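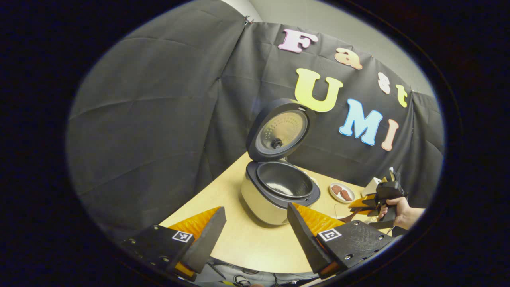
Rice sticking to the pot -- what am I doing wrong?

Forum: Everyday Cooking
843 views

ollwood_kib
Evening all. I've made rice most nights since August and every time I lose a good layer to the bottom of the pot. I rinse it twice, I measure the water with the little cup, and I leave the lid shut like my mum always told me to (she'd have my hand off otherwise!). Any ideas before I give up and go back to potatoes?

MrsBrakska
Oh you poor love, don't give up! Let it sit for ten minutes once it clicks off, then fluff it with a wet paddle. Mine used to stick terribly and now I hardly have to soak the pot at all.

Nzioka_K
I'd disagree about leaving it, sorry. Ten minutes on warm is how you get a crust in the first place. Switch it off at the wall, lid open, fluff straight away -- my brother and I argue about this every Christmas.

MrsBrakska
Lid open straight away and you'll have gluey rice on top, surely? I did it that way for years and the grains never finished properly.

suma77
A teaspoon of oil in the water. I know some people think it's cheating but it does help, and the pot is so much easier to wash.

ollwood_kib
Thank you all, you're very kind. I'll try the resting tonight and the oil tomorrow, and let you know how I get on.
Kibet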